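Put It Where You Can See It

I will argue for pegboard until I run out of breath! Drawers are where good scissors go to vanish. I lost the same tape measure 4 times last November, bought two more, and now own three that live side by side on a wall. I have never been happier with a wall.

My friend Yoon-hee Jin thinks open storage looks messy, and sure, it can. But a bit of mess you can reach beats a tidy box you have to dig through - and all those little holes mean you get to change your mind every Monday if you like.
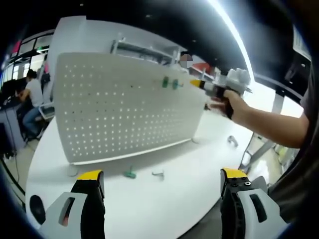

Start small

Two pegs are plenty for week one. Hang the things you grab most, live with them, then add more. Mine filled up slowly, and I loved every bit of it.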